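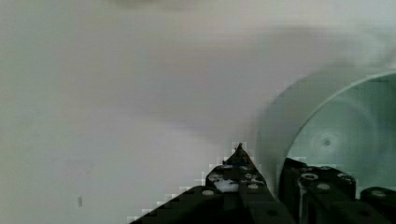

Sketness Club Arm Set
Item 3324
Made by Jokora

Ships to schools, libraries and registered clubs. Individual orders are welcome too, but the club price applies only to groups.

Overview

The Sketness Club Arm Set is a tabletop robot arm with a two-finger gripper and a wrist camera, sold as a full set for a robotics club or a class. It comes with the task pieces used in the Villon Table Challenge, a competition for middle and high school teams in which an arm has to pick up, move and stack everyday items. Teams can drive the arm by hand with the leader controller or record their own runs and train the arm to repeat the task.

The set was worked out over two school years with the after-school club at Gashi High School, where Wenceslao Bravo teaches shop and computer science. Most of the changes between the first version and this one came from his students: larger screw heads on the gripper, a cable clip at the elbow, and a printed card with the startup steps instead of a booklet.

What's in the box

Follower arm with two-finger gripper, assembled
Leader controller (hand-driven, same joint layout as the arm)
Wrist camera with bracket and cable
Two table clamps
Power supply with switch
USB cables for arm and controller
Spare finger set
Hex keys and a small screwdriver
Challenge piece pack: cups, blocks, rings and a tray
Startup card and teacher's folder

A computer is not included. Any school laptop from the last several years will run the driving and recording software. Training goes faster on a machine with a graphics card, and many clubs leave it running overnight.

The gripper

The fingers open and close together on a single motor. They are narrow toward the tip so that one finger can go inside a cup while the other stays outside, and the arm can then lift the cup by its wall. This is the grip used in the first two Challenge tasks. Wide grips around the outside of a cup work as well if the cup is small enough. The jaws open to 112 mm.

Fingers are held on with screws and can be changed in class. Students tend to close them on the table top while they are learning, so expect the tips to get scuffed. That doesn't affect the grip. Replace them when a tip bends or when the two no longer meet. The spare set in the box is the same part as the set on the arm, and further sets can be bought in packs of two.

The wrist camera

The camera sits behind the fingers and looks down past them. It moves with the arm, so the fingers stay in the same part of the picture and the table moves under them. For training this is useful, and most teams find they need it for the last inch or two before a grasp. It gives a close view and a soft one. It is no good for seeing the whole table, and for that we suggest adding a second camera on a stand. Any ordinary webcam will do.

Some notes on lighting from the Gashi club, which we now pass on to everyone:

Keep the lights the same for recording and for the match, if you can.
Watch for the arm's own shadow. A lamp directly behind the arm throws it right where the camera is looking.
A plain, pale table cover makes bright pieces easy to find. Pale pieces on a pale cover are harder, and worth practicing with, as the Challenge doesn't tell teams in advance which color cups they will get.
Wipe the lens before each session.

Use in the Villon Table Challenge

The set meets the arm and gripper rules for the Challenge as sold. Teams may change the fingers, add tape or rubber to the tips, and move the camera. They may not change the motors.

Matches have three tasks. In the first, the arm moves one cup from the table to the tray. In the second, it nests one cup in another. The third is announced on the morning of the event and uses any of the pieces in the pack. Each team gets 9 minutes per task, including setup. A team can drive by hand for part of the points or run a trained program for all of them, and can switch from one to the other once per task.

Clubs starting in the fall usually have hand driving under control within a few meetings. For a trained run of the first task, plan on recording 48 good demonstrations before the first training. Fewer can work if the cup always starts in the same place, but at the event it won't.

From a club that uses it

Ljubica Nikolaidis coaches a library team of seventh and eighth graders and sent us these comments in April:

"We have one arm and eleven kids, so we had to work out turns. Two drive, one runs the laptop, one resets the cup and the rest write down what happened. The resetting job is more important than they thought at first. When the same kid put the cup back in the same spot every time, the arm learned that spot and missed everywhere else. Now they roll a die to pick the spot.

"The clamps are good. The USB cable to the controller is too short for our tables and we bought a longer one. I would also like the teacher's folder to have more on what to do when a joint loses its zero, which happened to us twice."

The longer cable is now standard. The section on setting joint zero has been rewritten and can be downloaded from the support page by anyone with the older folder.

Space and safety

One arm needs a sturdy table with clear space on all sides as far as the arm can reach. Clamp it at both corners. Fingers should be kept out of the gripper while the power is on, and long hair tied back. The switch on the power supply cuts the motors at once, and the arm will drop when this happens, so support it by hand or park it first. An adult should be in the room.

Parts sold separately

Finger sets, pack of two
Wrist camera cable
Challenge piece pack
Screw and washer bag
Table clamps, pair
Hard case with foam

Ordering

Schools can order by purchase order. Put item number 3324 on the form and name the teacher or coach who should get the support login. Sets are built in batches, and orders placed during the summer are shipped before orders placed after school starts. Motors and electronics are covered for one year. Fingers, cables and task pieces are treated as wear parts and are not covered after the first month.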